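Ticket: Audio walk skips stops in Beltunport old town
Status: Open, waiting on vendor
Opened: 25 February 2022
Product: Trorari city guide app, Beltunport architecture walk

Reported by the visitor desk. People following the walk get stop 6 (the Ellier warehouse) and then the app jumps to stop 9. Stops 7 and 8 never play. Both are on the printed map and both show up in the list view if you scroll.

First reply from vendor: poor GPS in narrow streets, ask visitors to turn on precise location. I doubt it. The lane between 6 and 7 is wider than the one between 2 and 3, and nobody complains about 3.

Walked it myself with two phones, precise location on for both. Same result on each. The old customs house (7) stayed gray while I stood on its front steps. Stop 9 started playing before I had crossed the bridge.

Second reply: clear the cache and reinstall. Did that, on the desk Wi-Fi, full download. No change. I would like to know what a cache has to do with a trigger that fires on the wrong side of a river.

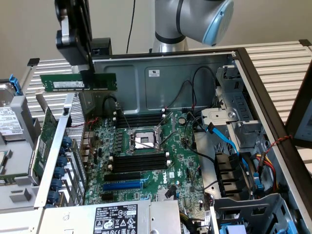 Got the stop settings exported in the end. Trigger radius is 80 meters for every stop except 9, which has 2000. That covers the whole old town and then the harbor. My guess is someone meant 200 and added a zero. Vendor says the radius "should not affect play order." Maybe so, but 7 and 8 come right after the point where 9 is allowed to start, and I haven't heard a better idea.

Asked for 9 to be set to 200 on the test copy. Done the same afternoon. Walked again: 7 played, 9 waited for the bridge, 8 still silent.

So there are two faults. Stop 8 is the Chauhan building, and its pin sits on the rear courtyard, which has been locked since September. The street door is outside the 80 meter circle. Moving the pin should fix it – I'll believe that when I hear it.

Still needed from vendor:
Radius change on the live copy
Pin for 8 moved to the street door
Written answer on whether other walks have the same 2000 setting

Please don't close this one as "user device" again.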